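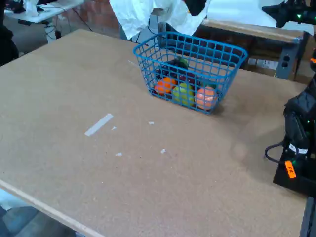

11/27/22
Henok Moges, Lallstead workshop

Table, tape and the fruit basket. Carrying on from the list on the whiteboard.

Started with the tape. The old white tape on the big table had been down long enough that it came up in bits. The strip left of the middle lifted at one end and then tore, and there were scraps left lying about it. A thumbnail does more than the plastic scraper, which skids on the top and leaves a dull line if you lean on it. Warm water on a cloth, leave it a few minutes, then rub along the direction of the tape. Do not use the orange cleaner from under the sink. I tried it on the underside near the leg and it left a patch that still feels greasy.

There is also a thin line of tape over on the left that I missed twice. It only shows when you get your head down level with the table. Check there before calling it done.

Some faint dark marks in the top do not come off with water. I have left them alone. They don't catch on anything and I would sooner have the marks than a sanded patch.

New tape: I would like us to stop using the white for positions on this table. It is cheap and we have plenty, but white scraps on a pale top are easy to leave behind and then they end up stuck to the bottom of things. Te Moana had a dark green in the 2 inch width. Ordered two rolls. Until they come, use as little of the white as you can and fold the end over on itself so there's something to pull.

Fruit. I went through the Wungate set. The grapes are the most awkward of it. The bunch does not sit flat any way you put it, and it props up whatever goes on top. If it goes in last it rolls to the side and hangs on the rim. Best order so far is grapes at the back first and then the round ones in front. The green one can go wherever there's a gap. The orange and the pinkish one are easy to mix up under the ceiling lights if you are reading off a list, so I have been writing "orange" and "pink" and leaving the proper names out of it. Same with the yellow-green one, which has been down as both pear and apple in the notes since January. I have put "yellow-green" on the new sheet. Please use that.

Washed the lot in the sink with washing-up liquid, rinsed, stood them on a towel. The seams hold water. Squeeze the softer ones over the sink before they go back in or they drip for the rest of the afternoon.

Baskets. The blue plastic ones from Bralell are fine for this. Open squares all round, so you can see what is in there without tipping it out, and the rim is thick enough to pick up by. Two complaints. They are wider at the top than the bottom, so they nest and then jam, and last time I had to run hot water over a pair to get them apart. Put a folded sheet of paper between them when stacking. Also, stalks and leaves poke through the squares and catch when you lift something out. Turn the stalk inwards.

I tried setting the basket 300 mm in from the edge, and it was far enough that nobody knocks it with an elbow going past, and near enough to reach into from a chair. Leave it there unless you have a reason to move it, and write down where it went.
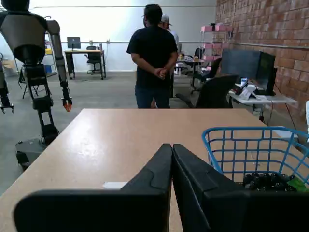 Basket over to the right on the table. Desk, chair and metal shelving at the back wall.

The light on the table is still a nuisance. The overhead makes a bright patch on the left half and it is worse once the top has been wiped. Drying with a second cloth helps a little. Keeping the basket to the right helps more. The small dark round pieces are hard to tell apart at the bottom of the basket whatever the light does, so I would put those out first and leave them loose on a tray for sorting.

Shelving. Yellow bin and blue container stay on the low shelf, as they were. I want spare fruit in a lidded tub, 32 litre or near it, so dust stays off. Nothing heavy above waist height please. The folding chair can live folded when it is not being sat on.

To do
- label on the tub, both ends
- second pass over the left side of the table for tape
- ask Wungate if the grapes are sold singly
- find the good scissors
- new sheet pinned up, old one in the bin

Lallstead workshop notes. Corrections to Henok Moges. Back to top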